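I have a soft spot for boring software, and I'd like to make a case for it. Most of the talk in manipulation right now is about bigger policies. What I keep running into on our sorting work is that the policy is fine and everything wrapped around it is a mess.

Take picking out of clutter. We've got a pile of toys, a few boxes with round holes on top, and a planner called Priretti that picks a grasp, checks it for collisions and sends it down to the controller. Simple enough on paper! Then you meet the spiky rubber balls, and anything made of cloth, and your nice clean segmentation starts telling you that a rope toy and three balls are one object. 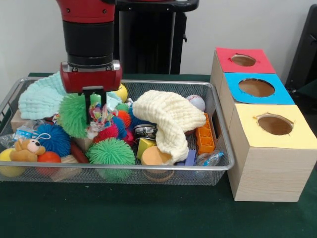 My first instinct was to retrain the perception model, because that's everybody's first instinct. Kurniawati Pillai talked me out of it. She'd spent an afternoon in July going through 200 logged grasps and found that the camera frames and the joint states were being matched up with a lag that drifted over the run. The model was drawing decent masks – we were just using them at the wrong moment. She fixed it in 25 lines, and I'd been ready to burn two weeks of GPU time.

So here's my opinion, for what it's worth. Write the replay tool first. Ours is called Nelo, it's ugly, and it does one thing: it plays back what the planner believed next to what the cameras recorded, on one clock. I use it more than anything else we've built, including the parts we show visitors. If I were starting over I'd have it running before the arm ever moved.

I'd also keep the planner dumb for longer. We added a clever retry scheme to Priretti early on, and all it did was hide bad grasps, so the failures were still there and we'd stopped seeing them in the logs. I took it out and felt much better (the success rate dropped, sure, but at least I could read it).
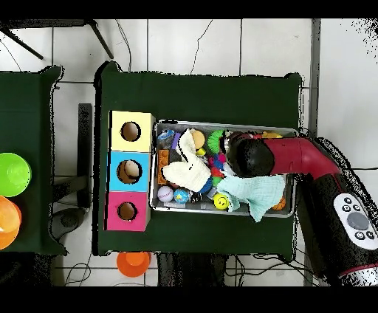

Should a small team write its own replay tool when there are decent ones around?

I'd start with an existing viewer and write only the piece that shows your planner's beliefs, since that's the bit a general tool can't guess at.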